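Wiping and handling: notes from the Udau software work

The gallery covers the software side of the Udau project: how hand movements are recorded, cleaned up, labelled and turned into something a planner can use. Udau is the tabletop tidying project, and its tasks are small ones such as wiping, folding, picking up and putting back. The code comes in four parts. Brindari does the tracking and time alignment. Cliter cuts long recordings into usable pieces. Nieminen is the planner and controller. The fourth part is a set of scripts that has never been given a name and does most of the boring work.

Most of what follows was written while the pipeline was being changed over to its second version, so a few of the settings mentioned may be different in the current release.

Marker tracking

Each wrist carries a cube with a square pattern on its faces. Brindari looks for the patterns, works out where each visible face is, and combines the faces into one pose for the cube. One face on its own will give a pose, but the tilt can flip between two answers when the face is nearly square on to the camera. Two faces settle it. The first version took whichever face was largest in view. The second version solves for all the faces together and keeps the previous pose as a starting guess.

The offset between the cube and the hand has to be measured again every time the strap is put on. The operator holds three set poses at the start of a recording and the script solves for the offset. If the error is too high it asks for the poses again and won't write a file until it gets them.

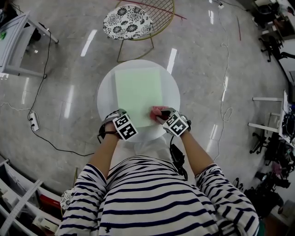 Wiping is harder to record than picking up. In a pick there is a clear moment when the fingers close, and everything else can be lined up against it. A wipe has no such moment. Contact starts gradually, the pressure changes through the stroke, and the hand often lifts by a few millimetres at the turn without the person noticing. Cliter finds strokes from the speed of the wrist in the plane of the table and ignores height altogether, after several attempts at using height gave far too many false starts.

The plane of the table is fitted from the recording itself. We used to ask operators to touch the table at its edges first, but people forgot, and a fit from the lowest wrist positions was good enough.

One problem with wiping is still open. When the hand lies flat, the forearm and sleeve can cover part of the cube as seen from above. Brindari fills short gaps by carrying the motion forward and then correcting backwards once the cube is seen again. Gaps of up to 7 frames are filled. Anything longer is marked as missing and Cliter will not cut a piece across it.

Cutting and labelling

Cliter produces a list of suggested cuts, and a person accepts or moves them. The labelling tool shows the wrist speed as a line under the video, with the cuts as vertical bars that can be dragged. Keyboard shortcuts were added in September and made more difference than any change to the cutting method. Left and right move a cut by one frame, shift moves it by ten, and the space bar accepts it and jumps to the next.

The labels themselves are short: a verb, an object and a hand. There was a longer list at one time, with 46 verbs in it. Two people labelling the same recording rarely picked the same ones, and the planner never used the difference between "wipe", "rub" and "scrub". The list has been cut down and the old labels mapped across by script. The original files are kept.

The first full set after the change came to 700 accepted pieces. Of the rejected ones, 165 were thrown out for timing faults, nearly all from recordings where the camera clocks had drifted apart before the alignment step was fixed.

Gripper views

Recordings made with the hand-held grippers go through the same pipeline with a different front end. The camera moves with the tool, so its own path has to be worked out first, from fixed points in the room.
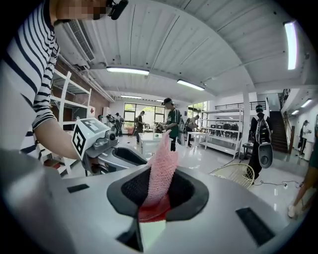 Soft things cause most of the trouble in perception. A mug has one shape and the planner can be handed its pose. A cloth has no useful pose, so Nieminen takes the gripper view more or less as it is, scaled down, together with the gripper opening and the last few moves. It predicts a short run of next moves, carries out the first part, and predicts again.

People walking through the background were a worry early on, because the path estimate treats whatever it can see as fixed. The current version drops any point that disagrees with the rest for more than a few frames. It copes well with a busy room. Long stretches of plain, shiny floor are worse, as reflections slide about when the camera moves and can look like real points. There is a mask for the lower part of the view, switched on by default, and it can be turned off in the settings file under "path".

The gripper opening is read from the same video and smoothed lightly. Heavy smoothing hid the short squeeze people give a cloth before lifting it, and Nieminen then learned to lift too early.

Still to do

The replay viewer doesn't yet show both hands at once. The export script writes left and right as separate files, and joining them is a manual step. Gap filling should report how much it has filled per recording, as at present the number is only in the log. The settings page for Cliter is out of date and should be read alongside the change list.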